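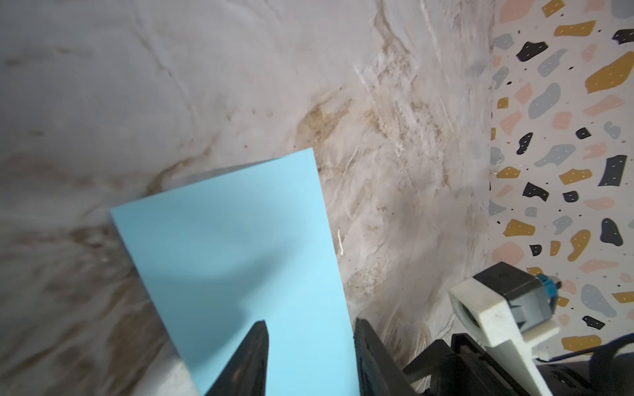
Figure 4. Folded card, light blue.

Section 4: Setting Up Covenant and Delinquency Alerts in Golteck Loan Monitor

Read this section before you turn any alert on. The sales sheet says Loan Monitor "spots trouble early." It compares numbers your borrowers send you against limits you typed in. If the numbers are stale or the limits are wishful, the alerts will be too. Plan on a full morning for the first portfolio and less for the ones after that.

Before you start

You need an administrator login, a current export from your loan servicing system, and the signed credit agreement for every loan you plan to monitor. Work from the signed agreement. Term sheets and approval memos often differ from what the borrower signed, and Loan Monitor has no way of knowing which one you used.

If your servicing data comes through the Utar connector, check the date on the last successful transfer. The green light on the dashboard means the connection is open. It does not mean any data came through.

4.1 Load the portfolio

1. Go to Portfolios and select New.
2. Choose Import, then pick your export file. Zetasberg exports load without changes. Skinner exports need the header row removed first.
3. Match each column to a Loan Monitor field. The program will offer to do this for you. Let it, then check every line. It has a habit of reading "original balance" as "current balance."
4. Select Test Import. Compare the total balance with your general ledger.
5. If the totals agree, select Commit. If they don't, stop and find the difference.

Note: Error 1911 means the file holds a loan with no maturity date. The loan is skipped and the rest of the file loads anyway. The skipped loan is listed only in the import log, so open the log even when the screen says "Import complete."

4.2 Enter the covenant limits

1. Open a loan and select the Covenants tab.
2. Select Add, then choose the type: debt service coverage, leverage, minimum cash, or custom.
3. Type the limit exactly as it appears in the agreement.
4. Set the test period. Quarterly is the default, and it is wrong for any borrower tested once a year.
5. Enter the number of days the borrower has to deliver statements.
6. Have a second person compare the entry with the agreement and select Verify.

Caution: The program allows the same user to enter and verify. We recommend switching this off under Admin, Controls. A check you do on your own typing is worth very little.

Custom covenants accept a formula. Keep it short. The formula editor will tell you that your formula is valid, meaning only that it can be calculated. It will happily divide by last year's revenue if that is what you asked for.

4.3 Set the warning level

The warning level decides how close a borrower can get to a limit before you hear about it. It ships at 95 percent, so by the time the first warning arrives the borrower has used nearly all of the available room. Many lenders will find that too late to have a useful conversation.

1. Go to Alerts, then Thresholds.
2. Enter a warning level for each covenant type.
3. Select Preview to see which loans would trigger today.
4. Read the preview list. If it is empty, suspect the settings before you congratulate the portfolio.
5. Select Save.

Note: Waived covenants stay silent until the waiver end date. If you leave that date blank, they stay silent for good.

4.4 Choose who gets the alerts

1. Under Alerts, select Recipients.
2. Add at least 2 people for each portfolio. One of them should work outside the team that made the loans.
3. Choose Immediate or Weekly Digest. The digest goes out on Wednesday and the day can't be changed.
4. Send a test alert and confirm that each person received it.

Caution: Any recipient can mark an alert Resolved, and the reason box is optional. Make it required under Admin, Controls. Otherwise your alert history will be a long column of "Resolved" with nothing behind it — and an examiner will ask.

4.5 About the risk score

Every loan page shows a score in the upper right corner. It is built from payment history, covenant results and industry code. A missing financial statement has no effect on it, so a borrower who stops reporting can hold a good score for months. Do not use the score in place of a risk rating. To hide it, go to Admin, Display, and clear Show Score.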